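# A visit to the money advice open day at Bullar

I went to the open day in the end, although I had put the leaflet in the paper bin two times. It was in the old Bullar building behind the station, on the first floor, and it opened at 10 in the morning. I came at half past nine because I was nervous and I did not want to queue with people from my street.

I should say first why I went. When I moved to this country I had no debt at all, and also no credit history, and I thought these two facts were both good. The bank explained to me that the second one was not so good. So I took a card from Luradent with a small limit, and then a store card from Fillow, where I was buying a bed and a mattress. The bed was on an offer with no interest for 6 months. I understood the offer as "you pay no interest". I did not understand what happens in month seven.

By last December I owed 1,008 pounds on the two cards together. I know this is not a large sum for many people. For me it was more than a month of rent, and I was paying only the minimum every time, so it stayed almost the same.

The open day had three rooms. In the first one there was tea, and a table with leaflets in several languages, though not in mine. I took the English ones. The leaflet on priority debts was very clear and I still have it on the fridge. It says that rent, council tax, gas and electricity come before cards, even when the card company writes to you with more red letters. I had done it the other way round. I had paid Fillow on time and the electricity late, because the Fillow letters frightened me more.

In the second room there was a talk of 40 minutes, which became an hour. The speaker worked for James, the small credit union that has its office in the same building. I expected an advertisement, and the last ten minutes were one, but the first part was useful. She drew two columns on a board. In the first column somebody pays the minimum each month, and the minimum gets smaller when the debt gets smaller. In the second column the person fixes the payment at the amount of the first month and never lowers it. The second person finishes years earlier. I had never thought of it. I believed that when the bank asks for less, it is doing me a kindness.

Some questions from the public were quite angry, mostly about overdraft fees, and she could not answer for other banks. One man wanted to know if he should use his savings to clear his card. She asked him what interest the savings gave him and what interest the card took, and he sat down again and wrote something on his hand.

The third room was for private talks of 15 minutes. You took a paper number at the door. I had number 4, so my early arrival was good for something. I had brought all my statements in a shoe bag, not in order, and the adviser put them in order without any comment. She made me write a simple budget: what comes in, what must go out, what is left. I was surprised by the line for my phone contract. I was still paying the full price although the phone part was finished in spring, and I only had to ask for a cheaper plan.

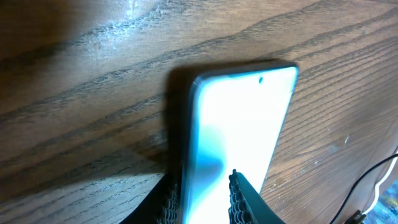 She also told me to call Fillow and ask them to move my payment date to two days after my wages. I did not know that you can ask for this. I called the next morning, I waited a long time with the music, and they agreed.

There were some things that I did not like. The rooms were too warm and the walls between them are thin, so from the tea table I could hear a part of a private talk. I went further away, but I think they should move the table. Also there was nothing for people who work in the daytime. I had to take half a day of holiday. I wrote both points on the feedback form.

The credit union account I have not opened yet. You must save with James for a while before you can borrow, and I do not want to borrow now. But the woman at the desk said I can start with very small amounts, so I took the form home and filled in the first page.

Since the visit I pay a fixed amount to Luradent every month, and the same for Fillow. The total is now a little under 400 pounds. The next open day will be in spring, same building, and the entrance is from the car park side, because the front door on the street is locked.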